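August, early evening

Back door open, feet up, and I've got a mug of tea going cold beside me because I keep forgetting it's there. I said I'd write this up properly and not just mutter about it to the cat, so.

The choir thing first. I went. I really went! I've been walking past that poster in the library window since spring, the one with the wonky treble clef, and every time I've thought "next term" and gone in to return my books. Then last night I was washing up and singing along to the radio, quite loudly, and I thought, well, you clearly want to sing at somebody other than the saucepans, and I put my shoes on before I could think better of it.

They meet in the old Rashidi building, the one that used to be a carpet showroom and still has the big windows and that carpety smell on a warm day. I got there early and sat in the car eating a cereal bar and watching people go in. They all seemed to know each other. One woman had a folder with coloured tabs. I nearly drove home on account of that folder.

Anyway I went in, and a lady called Bren put a name sticker on me and asked what I was, and I said "nervous" and she said "no, love, soprano or alto?" I said alto. I've no idea if that's true. I was an alto at school, but I was also a goalkeeper at school, so who knows.

There were 28 of us by the time it started, which I only know because Bren read the number out to the whole room as if it were a raffle result. It's their best turnout of the summer and everyone clapped.

The man who runs it is Crescencio Miranda. He's tall and wears his glasses on his head and then looks for them. He doesn't do auditions and he doesn't make new people stand up and say who they are, for which I could have kissed him. We did a warm-up that was mostly yawning and going up and down like a siren. Mine cracked at the top and the girl next to me grinned, though I think hers had too.

Then we had the music handed out. I haven't read music in thirty-odd years and it came back the way a bike does if the bike has a flat tyre. I can tell when the blobs go up. I can tell when they go down. How far is a matter for prayer. But if you stand close enough to somebody who knows it (mine was called Pauline, cough sweets, very strong low notes) you can sort of lean on their sound and get carried along, and there was a bit on the second page where all the parts came together and the hairs on my arms stood up. I've been thinking about it all day. I was humming it at the dentist's, which isn't easy.

Tea break was a proper affair, with an urn. I had two custard creams and talked to a man who used to work at Prakwood about his runner beans. He's had so many he's leaving them on doorsteps. I told him mine were all leaf and he asked whether I'd been feeding them, and when I said yes he shook his head very sadly. So there we are, I have killed them with kindness. 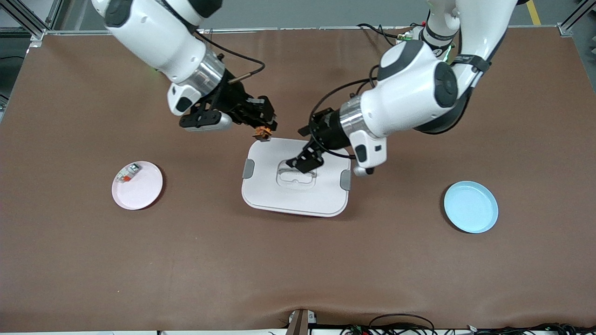
White box, orange thing held above it, brown cloth underneath.

Second half was harder. It's a round, and I've always thought rounds were for children in the back of a minibus, but this one's in Latin and the altos come in third, by which point there's so much going on that finding your own line is like trying to get on a moving roundabout. We fell off it four or five times. Crescencio just kept putting his hand up, very calm, and saying "and again from the tenors", and the tenors (of whom there are 3, poor lambs, with a baritone on loan) went again. When we finally got to the end all together, someone at the back said "blimey" and that more or less summed it up.

Home by half nine with a photocopied sheet and a throat like sandpaper. Rang Mum to tell her and she said, "You always did have a nice voice, it was just the volume." Thank you, Mum.

Today's been ordinary by comparison. Dentist in the morning, nothing needed doing, though he did give me the flossing talk again. Then I went into town for a birthday present for Jo and came out of Vellness with a bath oil that smells of hedges. I'm fairly sure she'll like it. If she doesn't I'll have it back. I also looked at the Storkine lamps, because the one by the sofa has started flickering every time a bus goes by, but they've put the prices up and I couldn't make myself do it. I'll try a new bulb first like a sensible person.

Practised in the kitchen after lunch with the sheet propped against the bread bin. The cat left by bar six. I'd got the tune going really nicely and then realised I'd been singing the soprano line for ten minutes, so I had to start again from the bottom and now I've got both of them stuck in my head at the same time, arguing. Next door had their windows open too. Nothing's been said – but they did turn their telly up.

Subs are £2 a week, biscuits included, which I think is very fair. There's talk of a concert before Christmas, in the church with the bad heating, and everyone's to wear black with "a touch of something bright". I've already gone through the wardrobe in my mind. There's the green scarf. There's also that jacket I bought for Dawn's wedding and have never had on since, except that it does rustle when I breathe in, and you do a fair bit of that.

I'm getting ahead of myself, I've only been the once. But I've put it on the calendar in pen.

Things to remember for next time: take water, take a pencil (everybody had a pencil, and Pauline had a spare but it was a tiny one from a betting shop), don't eat a cereal bar right beforehand, find out what the Latin means. Ask the bean man how often is too often.

Tea's stone cold now. Going to put the kettle on again and ring Jo about Saturday's cake before she goes and orders one herself.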